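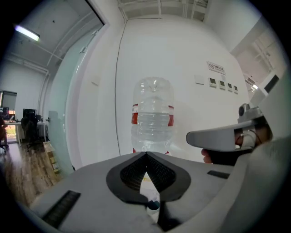 Hondirstead Workroom: Gallery

Posted by Su-bin Gil

The workroom at Hondirstead is on the second floor, at the end of the hall. We moved into it in November and have been sorting out the floor, the water and the storage a little at a time. Click on any picture for a larger version.

Drinking water

Clear plastic, red and white label. We buy these by the case from Farska and pay from the room fund. A case is 425 if it is delivered and 380 if you pick it up. Please finish one before opening another, and write your initials on the cap. Empties go down to the recycling on the first floor with the caps off.

Walls and ceiling

The walls are white and the ceiling was left exposed, with the pipes and beams painted white as well. Ye-ji Shim did the touch-up on the column and has the rest of the paint in room 109 if anyone scuffs it.

The floor

Long planks in mixed browns, grays and tans. The finish is glossy and picks up the light, so footprints show. Sneakers are fine. Sweep along the boards, then use a damp mop. Do not use the Nindinix polish that is still under the sink, as it leaves the floor slippery.

Appliance corner

White appliance, plank floor, plastic bottles nearby. Keep the bottles off to the side and leave the round vent clear.
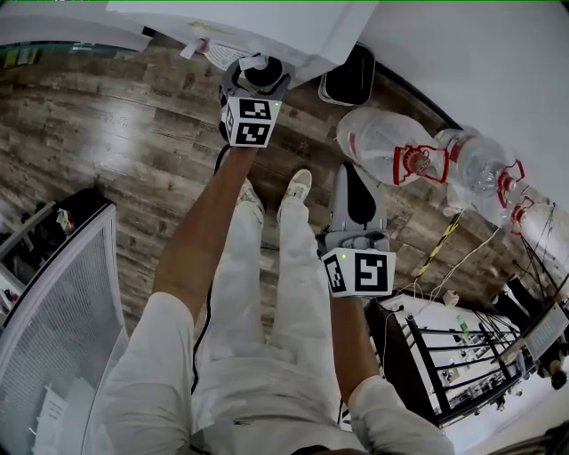

Yoon-hee Kong wrote in to ask whether the bottles could go on a shelf instead, as she has to move them every time she sweeps that side. She has a spare one at home with 2 brackets and can bring it in any evening after six.

The shelf is fine with us if it goes on the long wall. Yi-an Bae has the drill.

Page last updated May 30, 2020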